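Moving the walls around

16 December 2021

I have been meaning to write about my aunt's letters for so long that the folder has moved house with me twice. Back in May I finally sat down on the rug with all of them and started to read from the beginning, and I've been at it, on and off, ever since. There are 612 letters if you count the postcards (I do count the postcards, she could get more onto a postcard than most people get onto four sheets). They were all written from the same apartment in Cullby, over the bakery, to my mother, who kept every last one in boot boxes from Carno.

What I wanted to find out, when I started, was how she came to leave home. What I got was pages and pages about where to put the sofa. My aunt moved her furniture the way other people change the sheets. She'd write on a Sunday kind of evening, tired and pleased with herself, and explain that the dresser was now under the window and the room felt like a different country. Three letters later the dresser had gone back again, and it was the drapes that were the trouble all along.

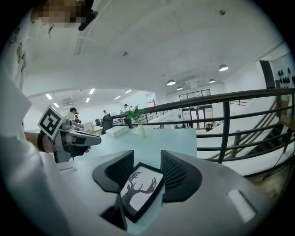 I think it rubbed off on me, because I've spent a good part of this fall fussing over my own walls and shelves. My aunt had firm opinions on what a person should look at while the kettle boils, and she liked it small: a seed packet, a ticket stub, a bird cut from a calendar. Big paintings, she said, made her feel she was waiting for the dentist. I've come around to her way of thinking. Something like a black stag on a plain white card, antlers and all, in a little black frame, would have suited her right down to the ground, and I can guess that it would have lived in at least six different places before the first winter was out. The hall, the bathroom, propped against the bread box, and then a long letter about why the bread box was a mistake.

There's a man who turns up in the letters again and again, Gholamreza Rezaei, who had the repair shop across the street. At first he's "Mr. Rezaei with the ladder," then just "Mr. Rezaei," and by the second boot box he's plain Gholamreza and the two of them are arguing about picture hooks. He thought every hook should go into a stud, no exceptions. She thought that was no way to live. He lent her a level once and she used it for a week, then wrote to my mother that the building leaned and the level was being rude about it.

I laughed so hard at that one I had to read it out loud to the cat.
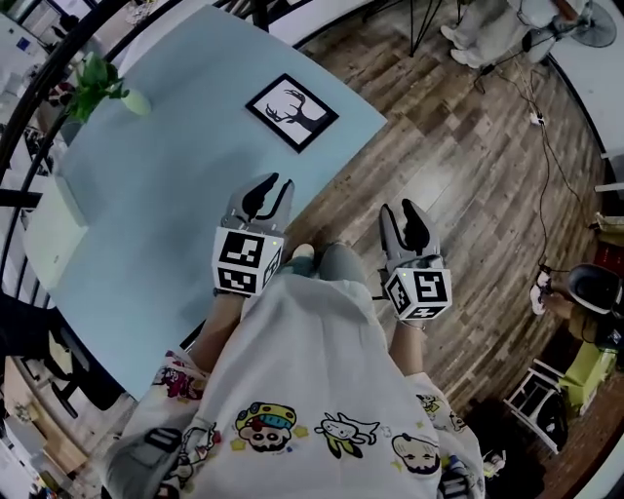 The other big subject, once you get past the furniture, is money, and here I slowed down and read more carefully. She paid 858 for the good armchair at Yazıcı, which was a wild amount for her, and she didn't tell my mother for nearly a year. When she did, she slipped it in between a soup recipe and the weather – you can almost hear her clearing her throat. The armchair came up the stairs in two pieces. It outlasted everything else in the apartment, and it's the one thing of hers I have. I'm in it now, with my feet up and a blanket over the arm where the fabric has gone thin.

I did sort of get my answer in the end, too. In a letter from her first spring there she says that when she was growing up in Drestis, the chairs stood where her grandfather had put them and you didn't touch them. That's all she says about it. Then she goes on to describe a very nice lamp.

I still have the last box to go, and I'm reading slowly now, one letter with my coffee and one before bed. If any of the cousins have letters of their own tucked away, please write to me. I'd especially love to know what became of the green dresser, which drops out of the story without a word right after she had it painted.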